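Search this site
Search
Type and press Enter

How to change the background of a manipulation task and measure what it does to your policy

Tutorials / Gevska bench notes, part 2

In our group we test learned policies for putting thin, curved pieces into a slotted rack. For a long time we tested them only on the bare table, and the numbers were nice. Then we put a patterned cloth on the table and the numbers were not so nice. In this tutorial I write down how we do the background test now, so that you can repeat it with your own arm and your own task.

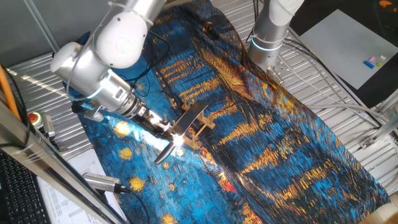 You need for this a policy which already works on the plain table. If it fails there in every second trial, please first repair this, as you will not learn anything from changing the cloth. You also need a fixed camera, one or more printed cloths, and a place to write down the results. A paper sheet is enough, we still use one.

Step 1. Choose the cloths

The first cloth should be difficult. We like reproductions of paintings, for example the Van Gogh style night with blue water and yellow lights. It has strong colours, long diagonal bands and small round spots, and all of these can confuse a network that has seen only grey metal. A cloth with one colour is useful as the second condition, to see if the problem is the pattern or only the missing table.

Do not buy a shiny cloth. Satin gives its own reflections and then you test two things together.

Step 2. Lay the cloth, but do not iron it

In the beginning we fixed our cloth with tape on all sides, very flat. Later we stopped doing this. Folds are part of what the policy should survive, and a flat cloth is almost a poster. Lay it down by hand and leave the wrinkles which come by themselves. There are only two rules:

- No fold may be directly under the rack, or the rack will stand crooked.
- No loose corner may be in the way of the gripper. Move the arm slowly by hand through its usual path and look if something catches.

Leave some of the metal table visible at the sides. If you cover everything, the calibration check in step 4 becomes harder.

Step 3. Put the rack back to its place

This is where we made our biggest mistake. When you put a cloth on the table, you must lift the rack, and when you put it down again it is not in the same place. In our first series the rack was moved by 2 cm and we did not see it. We wrote in the lab report that the pattern was the reason for the failures. Half of the failures were there also when we removed the cloth and left the rack where it was.

Now we do like this. Before the cloth comes, drive the arm to a saved pose above one corner peg of the rack and write down the joint values. After the cloth is on, drive to the same pose and push the rack until the peg is again under the gripper. Repeat with the opposite corner. Remember also the thickness of the cloth, it lifts the rack a little. For thin cotton we ignore it, for felt we do not.

Step 4. Check the camera

Take one picture without cloth and one with cloth, and compare the visible parts of the table edge. They should lie on top of each other. If they do not, somebody has touched the camera mount, and this happens more often than you believe when people are pulling a big cloth over the table.

Look also at the exposure. A dark cloth makes the automatic exposure brighter, and then the reflections on a glossy piece become white and large. With a curved glossy piece the highlight can sit exactly at the place where the fingers hold it, and this is the place which the policy needs to see most. Switch the automatic exposure off and use the value from the plain table for all conditions.

Sunlight is the other thing. Our table stands near to a window and in the morning there are bright stripes on the ribbed metal. We do not close the blind, but we write the hour next to each trial. Trials of the two conditions must be mixed over the day. If you do all plain trials in the morning and all cloth trials in the afternoon, you have measured the sun.

Step 5. Run the trials

We run 80 trials for each condition. Fewer is possible, but with 20 the result was jumping too much for us. For each trial write one of these words:

- placed: the piece is in the slot and stays there when the gripper opens
- touched: the piece reached the rack but did not go in
- missed: the gripper closed and did not get the piece
- stopped: a person pressed the emergency stop

Please do not put "touched" and "missed" together into "failed". For us they had different reasons. Misses came mostly from the pattern, in places where the dark piece was lying on dark blue. Touches came mostly from the reflections.

Step 6. Decide what to do with the result

Our base policy was trained on 2437 demonstrations, all of them on the plain table. On the painted cloth it placed the piece in 39 of 80 trials. We then tried two things.

The first was colour changes on the training images in software (brightness, hue, random patches). It helped with the one-colour cloth and very little with the painting.

The second was to record a small set of new demonstrations on different cloths and mix them with the old ones. This helped more, but you must keep one cloth out of the training, completely. Use this one only for testing. We call it the Manunari cloth after the shop where we bought it, and it lives in a closed drawer so that it does not come on the table by accident.

I cannot say if these findings are valid for a soft gripper or for a camera on the wrist. A wrist camera sees much less of the cloth at the moment of placing, so I expect a smaller effect, but we did not measure it.

Common problems

The arm hesitates above the rack. Look if the policy sees a bright band of the pattern as a part of a pale wooden rack. Turn the cloth by 90 degrees and try again.

The cloth moves during the trials. Put two flat weights outside of the camera view. Tape is also fine, but only at the back side.

The results are better with the cloth than without. This happened to us once. The rack was standing better than before. Go back to step 3.

Related
Bench notes, part 1: saving poses you can trust
Making a slotted rack from thin wood strips
The Vukčević sheet: our form for trial results
Fixed exposure on cheap cameras
Visit to the Husuvholm workshop in April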